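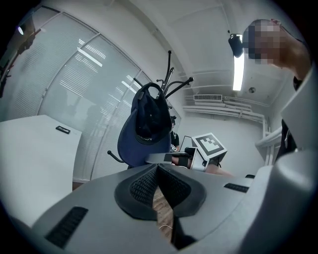

Hand-held gripper, build night 29 🎉

Yolotzin and I finally got the new pads on at Pritent, and the slop in the fingers is gone!! So happy.

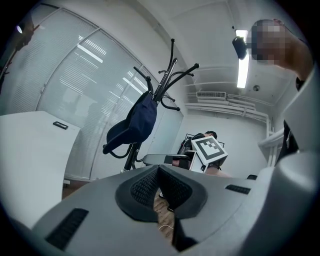
My to-do list is mostly the grip script now. I want 70 clean grabs before I touch the spring again. The black mesh pads close in a V, and I love how that shape came out (third try).

Next up is soft stuff, hats and bags, the things that fold up on you
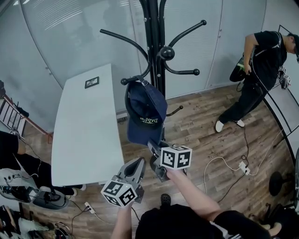 and then handles. Mugs too, if the Wanitz board behaves. More in July!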